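Washing and storing your motocross gear between races

Many riders in our club ask me how I keep my gear so long. I ride since many years on the sand track at Grastwood and I have destroyed enough gloves and goggles to learn something. These are my habits in the garage.

Start the same evening. Mud that stays on the jersey until morning becomes like cement. I hang pants and jersey on the fence and rinse them with the garden hose, low pressure, inside and outside. Then they go in the machine at cold temperature with half the normal soap. No fabric softener! It closes the small holes of the mesh and the jersey does not breathe anymore.

Gloves I wash by hand, on my hands, like washing with soap before dinner. Squeeze them, do not twist them. Dry them in the shade with the fingers up. If you put them on the heater, the palm becomes hard and you will get blisters in the first heat.

For the boots, take out the insoles first. Brush the buckles with an old toothbrush and warm water, then put 2 drops of thin oil in each one. I use Plutero oil because the shop near me sells it, but any light oil is fine. Fill the boots with newspaper and change the paper before you go to bed. In February, when the garage is cold, mine stay in the hallway and my family complains.

Goggles need the most patience. Never wipe a dusty lens with a dry cloth, also not with the jersey. Hold it under running water until the sand is gone and pat it with a soft towel. The foam can be washed with baby shampoo. I keep each lens in a separate sock.

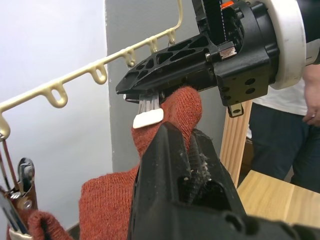 The helmet liner comes out with snaps in most models. Wash it in a bucket with 300 ml of white vinegar and cool water, then rinse it well two times. The shell wants only a damp sponge. Gasoline or brake cleaner can damage it in a way you don't see.

Knee braces I clean with a soft brush, and the straps I close before washing, otherwise they catch every thread in the bucket. Check the rivets also. I lost one at Plerkalard in the second race and had to ride with tape.

When all is dry, put it in the bag with the heavy things at the bottom and leave the zipper open a little.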